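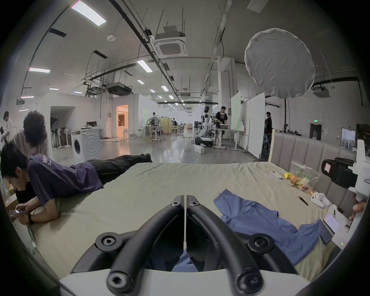 4.2 Fingers, wrist view and head view

I went into the comparison expecting the finger shape to matter most, and I was only half right. We had two sets of fingers to try on the same hand-held body: the straight Zesach pair, and the curved black pair Flor Giraldo drew up after our first month of bad shirt grasps. The curved ones meet in a narrow gap, and for cloth that gap is pretty much the whole story. I kept the items on the bed deliberately mixed. In Figure 4 there's a crumpled blue button shirt spread over the sheet, with a small white remote, a thin black pen and a little white plush toy further back, and those four want very different things from a gripper. The shirt forgives a sloppy approach as long as you come away with a fold. The pen doesn't forgive anything, and on a soft mattress it sinks just when you've lined up on it.

Altogether we kept 408 demonstrations for this section, split evenly between the two finger sets. Lucero Huaranga and I did all of them so that operator style wouldn't swamp the result. (It still leaks in. I squeeze early and she squeezes late, and you can pick us apart in the aperture curves without reading the log.) Every pick started with the fingers open above the surface and ended with the item held clear of it for a slow count of two. If the item slipped after that we let it count, and I've gone back and forth on whether we should have.

The straight pair was better on the pen and the remote. With anything made of fabric, the curved pair won easily, and the lead got bigger once we moved from the bed to the round table. Stuffed cloth was the nicest surprise for me. You can close on a tapered end without looking for a seam, and the arms leave enough room between them that the item stays in the wrist view after the grasp – something the straight fingers never managed with the bulkier pieces.

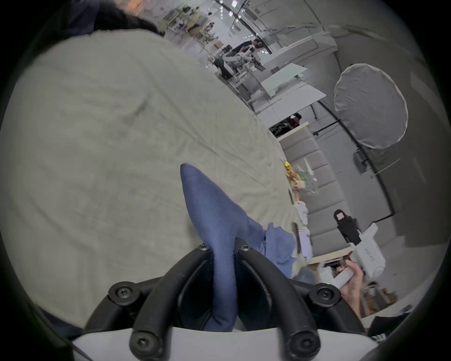 4.3 What the second camera added

Our first Taipe controller was trained on wrist video alone, and it had a habit I found maddening. Once a soft item filled the view it lost track of where the edge of the mattress was, drifted, and let go over nothing. So we added a head-level stream, matched it to the wrist stream by timestamp, and retrained on the same demonstrations for 2000 steps with everything else left alone.

I'd worried that the head view would be too busy to be useful. You get the bed, sure, but you also get a big stretch of the workshop behind it, arms and tables and cables included, and very little of that has anything to do with picking up a remote. Lucero wanted to crop it down to the mattress. I wanted to leave it wide, mostly out of laziness, and we ended up running both.

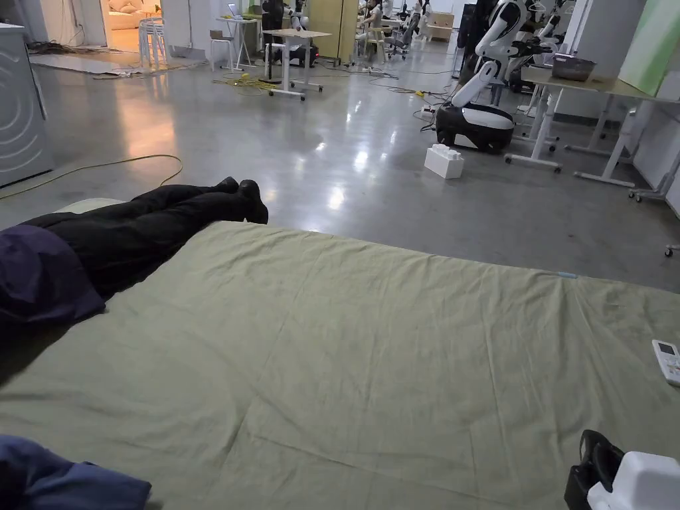 The wide version did better on placing and slightly worse on picking. My guess is that fixed things in the background give the network something to hang its position on, while the crop spends more of its pixels on the item. We haven't tested that properly. A fair test would need a second room, and all we have so far is 44 trial runs in the Hurkunlow space, done in December with different lighting and the straight fingers, so I'm leaving them out of the table.

One practical note on timing, as it cost us a week. The two streams don't start together, and our first alignment script assumed they did. Check the offset at both ends of a recording and not only at the beginning. The Plevden logger lets you stamp a marker by closing the fingers twice before each pick, and I'd do that every time now.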